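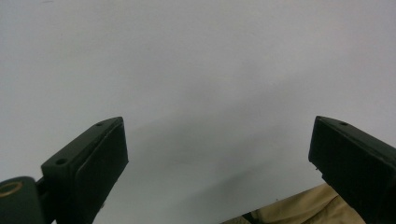
Figura 1. Dedos da garra manual do projeto Clunero, abertos sobre superfície cinza-clara.

RELATÓRIO DE PROGRESSO DO PROJETO CLUNERO
Programa Mandagi de Apoio ao Ensino Técnico
Entidade executora: Escola Técnica Prolorstead, Clube de Robótica
Data: segunda-feira, 18 de agosto

1. Objeto

O presente relatório dá conta das atividades do projeto Clunero desde a liberação da primeira parcela do apoio, conforme o termo de concessão. O projeto prevê a construção de uma garra manual de dois dedos pelos estudantes do clube, a coleta de demonstrações de tarefas simples de bancada e a participação da equipe na mostra estudantil Skilon.

2. Atividades realizadas

O clube conta atualmente com 13 estudantes inscritos, divididos em uma equipe de mecânica e uma de registro de dados. A equipe de mecânica concluiu o desenho dos dedos e a montagem do primeiro conjunto. Os dois dedos têm corpo em forma de caixa, com bordas chanfradas e furos na face superior inclinada. As faces de contato são planas e escuras. A articulação foi revista depois dos ensaios iniciais, nos quais se constatou folga excessiva no fechamento, e passou a ser inspecionada no início de cada aula prática.

A equipe de registro elaborou o roteiro das tarefas e a ficha de acompanhamento. Cada sessão começa com a garra aberta e sem objeto, posição adotada como referência para a comparação entre operadores. Foram gravadas até o momento 70 demonstrações consideradas válidas pela orientação do clube. As gravações com perda de sinal ou com identificação incompleta ficaram arquivadas em separado e não entram nesse total.

3. Resultados pedagógicos

Os estudantes passaram a manter caderno de bancada individual, com registro das medidas, das alterações de projeto e das dificuldades encontradas. A leitura dos cadernos mostra avanço no uso de desenho técnico e na justificativa das escolhas de material. Persistem dificuldades na redação dos procedimentos de ensaio, frequentemente incompletos quanto às condições iniciais. Está prevista uma oficina sobre o tema, em conjunto com a área de Língua Portuguesa.

4. Execução financeira

Da primeira parcela foram aplicados R$ 2000 em material de consumo, fixadores e peças de reposição. Os comprovantes seguem em anexo. Não houve despesa com serviços de terceiros. Solicita-se autorização para remanejar o saldo da rubrica de transporte para a de componentes eletrônicos, sem alteração do valor global.

5. Pendências

A montagem do segundo conjunto de dedos está atrasada em relação ao cronograma, em razão da entrega parcial dos fixadores pelo fornecedor. O manual de uso da garra encontra-se em revisão e ainda não foi distribuído às turmas.

6. Próximas etapas

Até o fim de agosto, a equipe deverá concluir a segunda montagem, repetir os ensaios de fechamento e entregar a versão revista do manual. A inscrição na mostra Skilon já foi efetuada, faltando o envio do resumo técnico. A liberação da segunda parcela permitirá iniciar a etapa de análise das demonstrações, com acesso dos estudantes ao laboratório de informática no contraturno.

Anexos: comprovantes de despesa; cronograma atualizado; modelo da ficha de acompanhamento.

Coordenação do Clube de Robótica
Escola Técnica Prolorstead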